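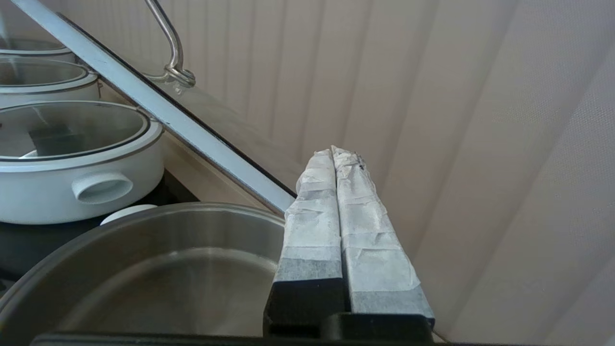 Cookware Storage, Kitchen 2: Gallery

Filed under: Kitchens / Storage / Pots and Lids

Posted 1 February 2021 by Saskia Whitcombe

The Clakholm test kitchen was re-sorted over two days in October. The purpose was to fix a place for every pot in regular use and to get the lids back with the pots they fit. The notes cover the large pieces only. Baking pans and trays are on a separate page.

Stainless steel pot, large
Brushed interior, rounded rim. Used for stock, pasta and blanching. Stored open and upright on the lower shelf, which is 400 mm deep. Nothing is nested inside it — small pans stacked in a steel pot leave rings on the base, and those take a long time to polish out.

White ceramic pot with glass lid
Glossy body, tubular side handle, clear lid with a white edge. Stored with the lid on. The handle needs clearance at the side, so this piece goes at the end of a row. Do not lift it by the lid.

Shelf spacing
The Rimelia shelving was reset to 220 mm between levels for the shallow pans. The lower level was left taller for stock pots. Each bracket has a locking tab that has to click before the shelf takes any load.

Lids
Loose lids go upright in the Ruvetti rack, largest at the back. Lids with a glass center are kept out of the rack and stay on their own pots. Two lids had no matching pot and went to the Patwary kitchen, where they fit.

Cleaning before storage
Steel: warm water, dish soap, soft sponge, dry with a cloth along the grain. Ceramic: same, no scouring powder. Wipe under the lid edge, where grease collects. Leave lids off until the inside is fully dry.

Labels
Shelf edges carry a 55 mm paper label with the pot type and capacity. Replace a label when the print fades — do not write over it.

3 comments | 12 shares

Contact | © Clakholm Test Kitchen | Back to top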